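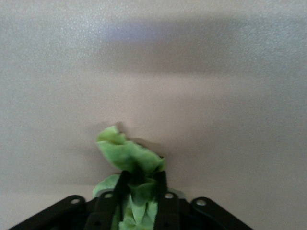
Fandden Candle Listings

A table of product listings for handmade candles, wax melts and tealights, taken from the shop export files of three small sellers: Fandden, Ovel and Bartoš. There are 2,720 rows. Each row is one listing as it stood on the day of export. Sold-out and hidden listings are included and carry a flag.

The table was put together to test unit parsing and scent matching in the Lokanent catalog importer. It can be used for other work on short product text.

Files

listings.csv – one row per listing, UTF-8, comma separated, header in the first row
scents.csv – the 40 scent codes and the spellings mapped to each
checked.csv – row ids and corrected values for the hand-checked subset
CHANGES.txt – changes between releases

Fields

id – integer, stable between releases
seller – fandden, ovel or bartos (no accent in the code)
title – as written by the seller
body – listing text, cut at 900 characters
kind – pillar, jar, melt, tealight or novelty
wax – soy, beeswax, paraffin, blend or empty
weight_raw – weight exactly as it appears in the text
weight_g – parsed weight in grams, empty if parsing failed
height_raw, width_raw – same rule as weight_raw
scent – code from scents.csv, empty for unscented
hidden – 0 or 1

Prices are not included. The sellers use different currencies and change prices too often for the column to be useful.

How the values were made

Weights were pulled from the body text with a set of patterns, then converted. Ounces are read as weight ounces unless the text says "fl oz", in which case weight_g is left empty. Ovel gives the weight of the candle with its jar in older listings and without it in newer ones. The text does not always say which, so Ovel jar weights should not be compared across years.

Scents were matched by lookup only. "Sea breeze", "ocean air" and "ocean" share one code. "Vanilla" and "vanilla bean" do not, at the request of the seller. Blends of two scents take the code of the first one named.

For novelty shapes (animals, fruit, letters) the height is the tallest point without the wick. Bartoš measures with the wick. This was corrected where the wick length was stated and left alone elsewhere.

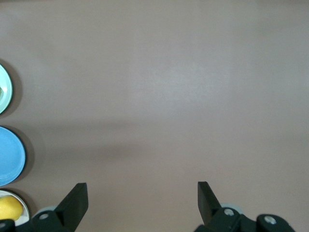 Tabletop with plates at the left.

Checks

300 rows were read in full by Kosmas Kouris and compared with the parsed values. Corrections are in checked.csv and have not been merged into listings.csv – load both files and join on id to get the corrected values. Most errors were in height_raw where a listing covers a set of two sizes. Only the first size is kept.

Known problems

Some Fandden titles were typed in capitals and have been left that way.
Line breaks in body are stored as a single space. Lists inside a listing run together.
Listings sold as a bundle with a holder are marked with the kind of the candle. The holder is not recorded.
The wax field is empty for many tealights. Empty means not stated and should not be read as paraffin.
Near-duplicate listings (same candle, different color) were not removed.

Use

Do not use weight_g for shipping estimates or burn times. Buyer names, reviews and order data were never part of the exports. A new export is planned for September, and ids will be kept.

Last updated: 20th June

2 comments · 5 shares

Related
Lokanent importer: unit patterns
Scent code list, full table
Wax melt label text
Notes on joining checked.csv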